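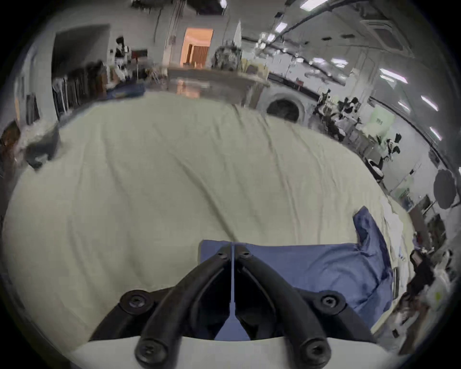 The Fee Books of Osura
What a consular ledger records, and what it leaves out
September 2012

A consul at a minor port in the late nineteenth century was paid in part by the people who came to his counter. A shipmaster who needed his crew list certified paid a fee. So did a merchant who wanted an invoice sworn, a widow who needed a signature witnessed, and a traveler whose papers had run out. The consul wrote each payment in a bound book, numbered it, and at the end of the quarter sent a copy home with whatever portion was owed. The original stayed at the post.

Most of these originals are gone. Posts closed, buildings changed hands, and paper was burned or sold by weight. The set kept at the Osura consulate survived by an accident of storage. When the post was shut, its records went to the port office of the Milard Line, which had agreed to act as unpaid agent for stranded sailors. The Milard office never opened the crates. They passed with the rest of the company's papers to the Patcombe Library, where they were listed as shipping accounts and shelved accordingly.

There are 30 volumes. Two of them are letter books and one is an inventory of furniture, revised so often that the later pages contradict the earlier ones. The rest are fee books. Together they hold more than 4,000 entries, each with a date, a service, a name, and an amount. The library finished a full transcription in June and readers can now search it at a terminal in the reading room.

A biographer who works on diplomats usually starts with the letters. Letters have opinions in them. The fee books have none, and for that reason they have been used mainly to check dates. Read in sequence, though, they show how a post was run from one week to the next, and in particular who was running it.

The handwriting is the first piece of evidence. Regulations required the consul or his vice consul to make each entry on the day of payment. At Osura the consul's hand appears on most pages for the first several months of each appointment, and then thins out. A second hand takes over, small and upright, with a long crossbar on the letter t. It continues through the terms of four different consuls. It belongs to a clerk whose name appears nowhere in the official register, because the post was not authorized to have one. His wages were entered under stationery.

This was common enough. A consul in a fee post had a fixed allowance for rent and office supplies and nothing for staff, so anyone he hired was either paid out of his own pocket or hidden in another column. The Osura stationery bill, taken at face value, would have bought enough paper to supply a much larger mission. The auditors at home queried it twice. On both occasions the reply, in the clerk's own hand and signed by the consul, blamed the damp.

The second piece of evidence is in the gaps. A fee post did most of its business when ships were in, and a quiet week in the ledger may mean only that the harbor was quiet. The Milard arrival lists, which are in the same collection, allow this to be tested. In one winter, ships came in on their usual schedule for 20 days and the fee book has no entries at all. The numbering picks up afterward without a break. Either the masters of those ships sailed without certified papers, which would have brought trouble at the next port, or they paid and the money was not written down.

The clerk's absence explains part of it. His wages for that month are missing from the stationery column. The consul was at Saludo, a hill town two days inland where the foreign residents kept summer houses, and a letter he sent from there in the same weeks asks for more lamp oil and a case of playing cards. It was not summer. Leave from the post had been neither requested nor granted.

It would be easy to call this theft, and one earlier account of the post did. The sums were small. At the published rate, the fees for the ships on the Milard lists would not have covered a quarter's rent. A consul with family money, as this one had, gained little from keeping them. The more likely reading is that the office was left in the charge of someone who did not know that the book existed, or did not have the key to the cabinet. The furniture inventory lists a cabinet with one key.

The third kind of evidence is the fees that were waived. A consul could mark an entry "no fee" in cases of hardship, and was expected to give a reason. Under the first two consuls the reasons are full: shipwreck, illness, a discharged sailor with no wages. Under the third they shrink to a word, and under the fourth to initials. The same initials recur for several years against a passport service that one person could hardly have needed so often. The obvious guess is a friend or a business partner. The transcription does not settle the matter, and the letter books stop before the initials begin.

What the ledgers do settle is the division of labor. Career summaries of the period credit the consul with the work of the post, and three of the four men at Osura went on to better appointments on the strength of it. Their quarterly returns were praised for accuracy. All but a handful of those returns were prepared by the clerk, who also drafted the replies to the audit queries and, in the last volume, the notice that the post would close.

The last entry is a crew list, certified for a Milard steamer, fee paid. The stationery column for that month is blank.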